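Bin picking notebook — student manipulation project, Pedville bench
Saturday, January 11, 2020

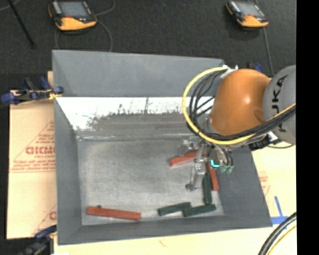 Goal for the day was to get a baseline for the heuristic grasp picker on bar blocks before the learned scorer goes in. Red and green blocks only, gray bin, single arm. Siv Moen on the pendant, me on the logs. Volker Stöcker came by in the afternoon to look at the calibration.

Setup

Bin reclamped before the first run. It had crept since the last session and the old floor plane was off enough to matter. Refit the plane with the bin empty, saved as the new default. Old one is still in the archive folder, don't load it by accident. The loader picks the most recent by name, so if you save a test fit, give it a name that sorts early.

Floor segmentation is still bad on scuffed areas. Glare on the ridge below the far wall comes through as a fake edge. Masked out that strip for now. This costs us some reach toward the far wall, acceptable for the baseline.

Speed limited to the slow profile on approach and retract. Transfer moves at normal speed.

Runs

Run 1. Full cycle, 200 attempts, 6 s timeout on the planner. Logged without interruption except for one protective stop, when the wrist came too close to the right wall. Siv jogged it clear and restarted from the same attempt number. The attempt is marked void in the log, not failed.

Run 2. Same parameters, wall margin increased by 10 mm. No protective stops. The planner rejects more candidates now, mostly blocks lying near the right wall and in the near right corner. Cycle time is up, as expected.

Run 3. Tried the two-stage approach (hover, re-image, correct, descend). Stopped early. The re-image step takes the arm's own finger for a block edge when a block is close to upright in the view. Needs the self-mask from the Neslow branch, which Siv has but hasn't merged.

Total logged grasp candidates across all three runs is 2,876. Of these, 436 passed the collision check and were ranked. The rest were thrown out, mostly for wall clearance, the remainder for block-on-block contact at the fingertip. I want the rejection reason written as its own column. At the moment it is buried in the message string and I had to pull it out with a regex.

Observations

1. Isolated blocks are easy. A red bar on its own with free floor on both long sides gets a valid grasp nearly every time, whatever its angle.

2. Clusters are the problem. Two greens end to end with a third across the ends leave no room for the finger. The picker then goes for the least bad candidate and pushes the pile into the corner, where it is harder still. We should have a deliberate push action that moves blocks toward the middle of the floor. Volker thinks this should be scripted first and learned later. Agreed.

3. Dark green on gray is weak in the color channel. Segmentation merges adjacent greens into one blob more often than it does reds. Depth helps only where the blocks differ in height.

4. Cable loop at the wrist limits rotation. Past a certain joint angle it pulls tight, so I set a soft limit in the config. This removes a few grasps that were reachable on paper. Rerouting would be better but I don't want to touch it before the demo.

Calibration check

Volker ran the hand-eye routine from the Memell package against ours. Translation agrees within 1 mm, rotation is slightly different about the vertical axis. He suspects our target was not sitting flat. Repeat with the rigid target from the Oltmanns cabinet. Until then keep using our own values so the runs stay comparable.

Open items

- Merge self-mask, rerun Run 3 (Siv)
- Rejection reason as separate column (me)
- Scripted push, fixed length, direction toward bin center (me, Volker to review)
- Repeat hand-eye with rigid target (Volker)
- Decide on block colors for the demo in March. I would drop the dark green.
- Disk on the logging machine is filling up. Depth frames are stored uncompressed — change before the 1,000 attempt run.

Logs are in the shared folder under baseline, one subfolder per run. The void attempt in Run 1 is flagged, skip it when computing rates.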